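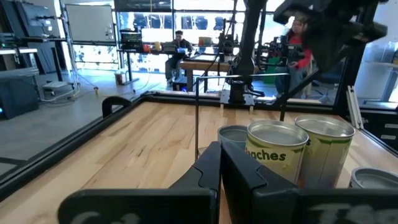

Table, right side, four cans.

Nov 8, 2025
Notebook, Prastunis building, Weltby

Went again through the floor areas for the ground level. The old drawing gives one number for the whole level and does not say if the walls are included. I measured from the scanned plan and I get 1,795 square feet for the corner unit, inside the walls, columns not subtracted. The seller's sheet has a larger value. I think they measured to the outer face of the brick. For the rent estimate I use my number until we can go there with the laser.

Columns: there are nine on the plan, but two of them are drawn in a different line style. Maybe they were added later, maybe they were only proposed. To check at the site visit. If they are real, the wide shop front on the street side must move to the left, and then the door is too near to the bus stop.

Parking. The city rule for mixed use asks for spaces by floor area, and with the present program we come to 212. The lot behind cannot take this. Options I see today:
- share with the Sernmont garage in the evening (they are mostly offices, so the hours fit well)
- make the second floor all apartments, the number becomes lower
- ask for a reduction, which needs a hearing and a traffic study

I prefer the first one. Sent a message to Siregar in the morning with the question if a shared parking agreement can be counted in the bid, or if it must be signed before. 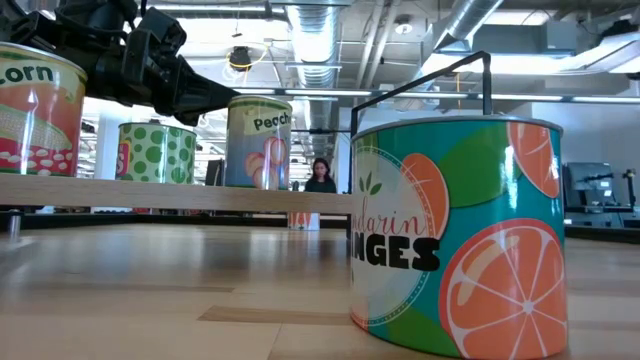
Siregar answered that a letter of intent is enough for the bid itself, but the signed agreement must exist before the building permit, and the distance must be measured by walking, door to door. They also asked us not to write "free parking" anywhere in the text, as the last bidder had trouble with this phrase.

So the walking distance must be measured. On the map it looks short but there is the canal, and the bridge is not on the direct line. I will do it with the wheel.

Costs, only first thoughts. The roof is the large unknown. In the spreadsheet I had it under "repairs" and now I moved it to its own line, because in the last version it disappeared in the sum and we discussed the wrong thing for one hour. The windows stay where they are. Elevator: one price received, waiting for the second.

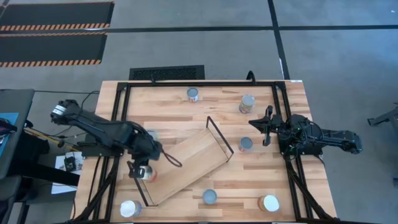

Wooden table, black frame, two arms.

Mistake found in my sheet from before: the storage rooms in the basement were counted as rentable shop area. Corrected in version 4. The yearly income goes down a little, the parking number also goes down, but I did not calculate it again yet, so the number above is still the old one.

For Monday:
- laser and spare battery
- ask the city office for the newer drawing, if one exists
- draft of the letter to Sernmont, one page
- check who pays for the sidewalk in front of the corner unit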